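4.2 Recording a Demonstration: Desk Tidy Task

This section covers the desk tidy task used in the first half of the Prevatham robotics club course. It assumes that the arms have been powered up and homed as described in 4.1. Two students are needed: one operator at the leader controls and one recorder at the laptop.

Revised 2021-02-08 by Dagmar Jurčo. Replaces the sheet taped inside the tool cabinet.

Before you start

1. Check that the emergency stop is released and within reach of the recorder.

2. Clear the tabletop of everything that is not part of the task. Loose screws and tape will scratch the surface.

3. Open the Podlow control panel and set the speed limit to 800. Do not use 1,000 until the operator has been signed off by Seema Sachdeva or Anežka Gajdoš.

4. Confirm that both gripper lights in the control panel are green. If one is amber, close the panel, wait, and open it again. Do not unplug the gripper.

CAUTION: Keep hands and sleeves off the table whenever the panel shows ACTIVE. The arms hold position in this state and can move without a sound.

Placing the objects

5. Stand the pen holder near the middle of the table, open end up.

6. Lay the pen and the pencil flat to the left of the holder, with space between them. Turn each one to a different angle for every new recording.

7. Step back from the table and tell the operator "clear."
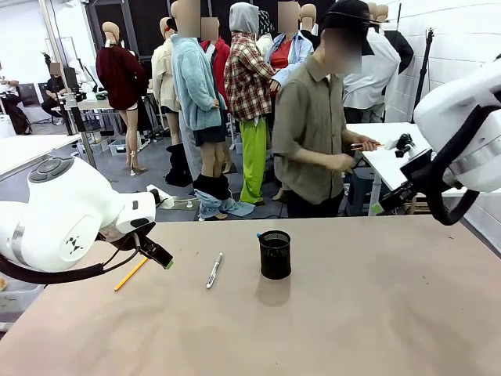
Recording

8. The recorder types the operator's initials and the task code, then presses R. A short tone marks the start.

9. The operator lowers the left gripper over the pencil with the fingers open. Close the fingers near the middle of the barrel. Gripping at the end lets the pencil swing.

10. Lift straight up until the pencil is clear of the rim, move over the holder, and release.

11. Repeat for the pen. Keep the right arm raised and away from the holder until the left arm has moved off.

12. Return both arms to the rest pose. The recorder presses S to stop.

Note: If an object rolls off the table, press X to discard the recording. Do not pick the object up while the panel shows ACTIVE.

Note: A slow recording is acceptable. A recording with a pause of more than 3 seconds is not, and the Mahawong script will reject it during upload.

Each operator makes 3 accepted recordings before changing places.

Checking the files

13. Play back each recording at normal speed. Look for dropped frames and for a gripper that closes before it reaches the object.

14. Write the result in the log. Use the words "keep" or "discard" only. Comments go in the last column.

15. Copy the accepted files to the Plultiddale folder. Leave the originals on the laptop until the March cleanup.

If playback is blank, see 6.1. Gripper faults that return after a restart go to Sabina Šťastný, with the time and the arm (left or right) noted in the log.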